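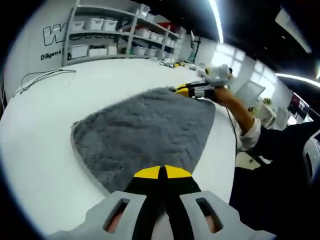 I have a set of grey plush cloths that won't fold square any more and I would like to know if there is a way to get them back into shape. I bought 14 of them from the Nikzad shop in May, for drying glasses and wiping down the worktops, and they are sold as 41 cm each way. When new they folded into quarters and stacked neatly in the drawer under the kettle. Now, however I lay them, the corners don't meet. The grey one on the white table is spread nearly flat and you can see the sides slant, and there are still creases across the middle. The left corner also sits up a little, by the paler border.

They get washed with the tea towels at 60, spin on 1000, then go in the dryer with everything else. I use Grudent liquid and a small amount of Tollach softener. I have tried folding in half and then half again, and folding in thirds lengthways. Thirds is slightly better but the stack still leans and falls over at the back of the drawer, and then the drawer catches.

I don't want to iron them if I can avoid it as the label has the crossed out iron on it. Is it the washing, or am I folding them wrong? And is there a way to fold a cloth that isn't square so that it looks square?

Virgil Filip
Posted December 2019

3 replies

Nasrin Rostami

It is mostly the washing, and the folding you can work around.

Plush cloths of this sort are usually a knitted base with a pile on it. Knitted fabric can be pulled out of true quite easily, and a hot wash followed by a hot dryer tends to fix it in whatever shape it ended up in. The edging often shrinks at a different rate from the middle, and that would make a corner lift. You will probably not get them back exactly as they were, but you can get most of the way.

What I do with mine (400 gsm, also grey, though a different make):

Wash at 40 with the liquid you have now and leave out the softener. Softener coats the pile and they stop drying glasses properly, so you will gain there as well.

Drop the spin to 800.

Take them out as soon as the machine stops. Lay each one on a table while it is damp, hold two opposite corners and pull gently. You want to pull on the short diagonal, the pair of corners that are nearer together. Let go, look at it, pull again if needed. Then smooth from the middle out to the edges with the flat of your hand, going the way the pile lies.

Leave it flat to dry, or over a rail that is wide enough for the whole cloth. Don't peg it by one corner.

Do that two or three washes running and see where you are. If a cloth is still well off after that, I would move it to the cleaning bucket and stop worrying about it.

For folding, start from one straight edge and ignore the others. Put your best edge nearest to you. Bring the far edge down to about a finger's width short of it. Then fold the left side in past the middle and the right side over the top of it, so all the slanting bits are on the inside. What you have facing up is one folded edge on each side, and those are always straight because you have just made them. Put it in the drawer with the folded edge at the front.

If they still lean, stand them on end in a row, like files. I use an old baking tin in the drawer to hold mine up. They don't need to match each other exactly when they are stored that way.

dishcloth_pete

Just roll them. Mine have been rolled for years and I couldn't tell you what shape any of them are.

Nallow Laundry Room

Agree with most of what Nasrin wrote. A few points from doing this for a living.

Check the care label before anything else. Some of these cloths say no tumble drying at all, and if yours says that then the dryer is very likely your culprit. If it does allow it, use low heat and take them out slightly damp.

Don't wash them with cotton tea towels. The pile picks up lint and it doesn't come out again easily. Keep them back until you have enough for a small load of their own.

For creases where you can't iron, lay the damp cloth out, put a clean dry towel over it and press down with your hands for a minute. Then take the towel off and leave the cloth alone until it is dry. A soft clothes brush will bring the pile up afterwards.

I wouldn't trim or restitch the edge. I have seen people try it and the pile sheds from then on.

Virgil Filip

Thank you both. I looked at the label and it does say low heat, and I have been using the cotton setting, so that is probably my answer. I have done four of them today the way Nasrin describes, pulling the near corners, and they are drying flat now. The fold with the sides tucked in works even on the worst one.

Pete, I tried rolling as well but my drawer is too shallow and it won't shut.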